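Subject: Re: Hanging pictures in the Drarside reading room

On 30th June the Ballusell list member wrote:
> We have 14 prints to hang and the wall is old plaster.
> 1. Which frames are best for a busy picture?

A thin black one, I think. With jungle animals in many colours, a wide frame is too much.
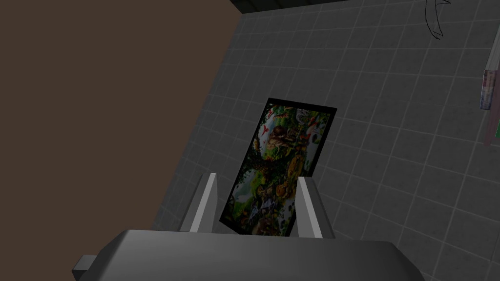 > 2. What about the height?

I put the middle of each print at 57 inches from the floor. For old plaster I use two hooks for each frame, and I drill slowly.
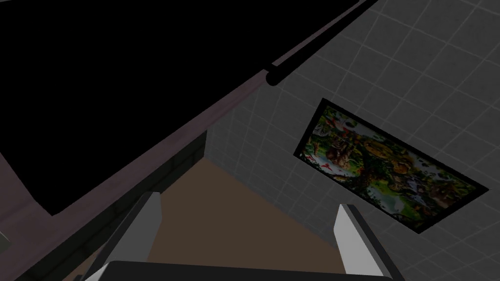 The colour of the wall is the more difficult question. I have tried white and it was too cold for our prints. If you wish a darker wall, a muted mauve beside flat black looks calm to my eye, and Prurance sells small test pots. Please paint one square first and look at it in the evening also.

Greetings from Karunaratne Road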